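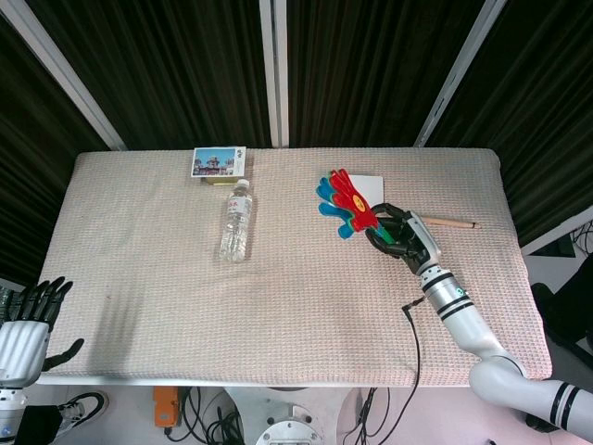

A Anikó Vida escreveu-me ontem que uma mesa de lembranças se arruma numa tarde e que eu já levo uma semana nisto. Tem razão na semana. Na tarde, não concordo. Explico aqui, em várias partes, porque a resposta não me cabe numa só.

Primeiro o pano. Escolhi um rosado puxado para bege, com textura. Antes tinha um branco liso e as coisas pequenas escorregavam quando alguém encostava a anca na mesa. Neste ficam no lugar. Custou mais do que eu queria pagar, mas já não o devolvo.

As cortinas escuras ficam atrás. Uma vizinha perguntou se não era triste para uma mesa com brinquedos. Para mim é o contrário, as cores vivas saltam. O vermelho da matraca em forma de mão vê-se logo.

Sobre a matraca, já que perguntam: tem o vermelho à frente com um círculo amarelo no meio, uma mão azul por trás e o cabo verde. Eu não sabia o nome em português. Disseram-me "matraca", "bate-palmas" e "mãozinhas". Fiquei com matraca, que é a palavra que mais gosto de pronunciar.

Na minha terra usávamos coisas assim nos jogos da escola. Faziam um barulho horrível e os professores guardavam-nas numa gaveta até ao fim do ano. Na feira vou permitir que as crianças experimentem, mas só depois das dez da manhã, por respeito aos do lado.

O postal com o edifício de muitos andares enfeitados está em cima de uma caixa fininha, amarelada, ou talvez digam livrinho, nunca sei como chamar a isto. Assim fica um pouco levantado. Experimentei também encostá-lo em pé e caía sempre que se abria a porta.

Já três pessoas me perguntaram que edifício é. Peço desculpa, mas só respondo na feira. Quem adivinhar leva um lápis.

Falando de lápis: são de madeira, simples, sem borracha. Encomendei 300 à Gerkier e chegaram bem embalados, com um papel entre as camadas. O apontador vendem à parte e eu não comprei. Talvez tenha sido um erro, digam-me se compravam um lápis sem apontador.

A Veltura oferecia 400 pelo mesmo preço, mas vinham com verniz brilhante e com o nome deles escrito de lado. Numa mesa de lembranças o nome de outra firma não faz boa figura, penso eu.

O cartão branco quadrado é para os preços. Ainda não escrevi nada porque a minha letra em português sai torta, sobretudo o ç e o til. Vou treinar primeiro num papel de rascunho. Se alguém com letra bonita quiser passar por cá na terça, ao fim do dia, eu faço café.

Uma dúvida de língua, para quem sabe: escreve-se "2 € cada" ou "2 € cada um"? Vi das duas maneiras no mercado. E para a matraca seria "cada uma", suponho. Quero pôr uma frase que sirva para tudo.

A garrafa de água. Sim, faz parte. No ano passado fez muito calor dentro da tenda e as pessoas perguntavam por água mais do que por postais. Vou ter garrafas para vender, deitadas ao lado das lembranças. Deitadas porque em pé tapam o postal a quem é baixo, e muitos dos meus clientes são baixos (têm sete anos).

A Anikó respondeu agora que deitadas rolam. Respondo-lhe: em cima do pano com textura rolam menos. E se rolarem, ponho um lápis a travar. Experimentei em casa com duas garrafas e serviu.

Uma pessoa sugeriu pôr tudo em linha, por tamanhos. Fiz isso na primeira feira e parecia uma loja de ferragens. Agora deixo espaço entre as coisas e misturo. O cliente mexe mais e pergunta mais. Também desarruma mais, é verdade, e passo metade da manhã a pôr tudo no sítio.

Para transportar tenho as caixas da Drisov, as mais baixas. Cabem 27 postais em cada divisória se não os apertar. Se os apertar cabem mais, mas depois ficam com os cantos dobrados e tenho de os dar.

Os ímanes da Sveinbjörnsson ainda não vieram. Escreveram-me que estão a caminho, em inglês muito educado, duas vezes. Se não chegarem a tempo, ponho mais matracas no lugar deles e pronto.

O que me falta decidir é o troco. No ano passado levei só moedas grandes e tive de ir três vezes à padaria. A senhora da padaria já me cumprimenta pelo nome, mas não quero abusar.

Obrigado a todos pelas respostas e pelas correcções. Já me avisaram que hoje se escreve "correções". Aprendi por livros antigos, tenham paciência comigo.

Ah, e quem perguntou pela fita para os embrulhos: verde. Ainda tenho um rolo começado da outra feira.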